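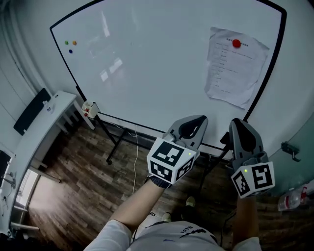 The bus from Protlow to Lunde was canceled again on Friday, and I had one hour and a half at the stop to think about what I want to write. So this post is longer than usual. I also had a pen, but my paper got wet.

For readers who live somewhere else: our region has one bus company, Gidska, and it runs 14 lines between the small towns and the city. I take line 4, in the morning at ten past six and in the evening whenever it comes. I moved here without a car and I still don't have one. In my old country I worked for some years in a transport office, not as a driver but in the room where the shifts are planned. I know a little of how this work looks from the inside, and maybe I am more patient than other passengers. On Friday I was not very patient.

In May the company changed the drivers' schedule. Before, a driver had mostly one piece of work: you start, you drive, you have your break, you go home. Now many of them have what is called a split shift. They drive the morning rush, then they are free for several hours in the middle of the day, and then they come back for the evening rush. The free hours are not paid. On a plan it looks very clean, because the buses are full in the morning and full in the evening, and between these times they carry mostly air and two or three older ladies going to the doctor.

I made such plans myself, so I must be fair. When you sit in the planning room you see colored bars on a screen. A bar with a hole in the middle is cheaper than a long bar, and the person who checks your work likes the cheap bars. The hole does not look like anything. You don't see that the driver lives in Pruklow, forty minutes away, and cannot go home and come back in that time without spending his fuel money for nothing. So he sits in the depot, or in his car, or in the bakery by the station with one coffee. He has been away from his house for thirteen hours and he is paid for eight.

The drivers' union asked for a payment for the waiting hours. I read their letter, which they gave out to passengers at the terminal, and I thought it was quite modest. They did not ask for full pay. They asked for a part of the hourly wage, and for a limit of 2 split shifts a week for each driver. The company answered that there is no money for this before the new contract with the county. Since then 196 drivers have stopped taking voluntary overtime. It is not a strike, and I would like people to stop calling it a strike in the comments of the local newspaper. They do all the work in their contract. They only say no to the extra work.

And here is the part that surprised my neighbors but did not surprise me. When the drivers do only the work in their contract, the buses don't run. Line 4 loses one or two trips every day. It means the timetable was never built on the people the company employs. It was built on those people plus their days off. In my old office we did the same thing. We called it "the reserve," but there was no reserve, there was a list of phone numbers and the hope that somebody would pick up.

I talked with one driver at the terminal in Lunde, while he was waiting for his evening part. He was eating soup from a thermos. He told me he liked the job very much the first years and that he still likes the driving. What he does not like is that his daughter is asleep when he leaves and asleep when he returns, and in the middle of the day, when he is free, she is at school. He was not angry when he said it. Then he asked me if my stop has a roof now, because he remembered that it was broken in winter. (It has a roof, but the wind comes from the side.)

Some things in the union's position I don't agree with. They want shifts to be given out only by years of service, so the newest drivers would get all of the bad ones. I saw how this ends: the new people leave after some months, and then the old ones must take the bad shifts anyway, plus the missing work of those who left. A rotation is more fair, even if the older colleagues complain in the beginning - and they will complain, I still remember it very well. I wrote this to the union in an e-mail and received a friendly answer saying that they will discuss it.

To the company I wrote too. My question was simple: why is the canceled bus still shown on the display at the stop as "on time" until the minute when it should come, and then it just disappears? If I know at half past five that there is no bus at six, I can stay at work, or walk to the train, or buy food. The answer was an automatic one with a link to a survey. The survey asked me how clean the seats were.

My own work is also affected, but I am lucky. I start early in a warehouse office and my boss lets me begin later when I send a message. The woman who usually sits in front of me cleans in the hospital, and for her it is different. She loses the first hour of pay each time. So one group of workers is waiting in the depot without pay and another group is waiting at the stop without pay, and I find it sad that these two groups are sometimes rude to each other at the door of the bus.

The next talks between the union and Gidska should be next week. I don't know anything about them that is not in the newspaper. For now I leave home with the earlier bus, when there is one, and I bought a warmer jacket. If somebody from Protlow goes to Lunde by car before seven and has a free seat, please write to me, I can pay for part of the gas and I don't talk much in the morning.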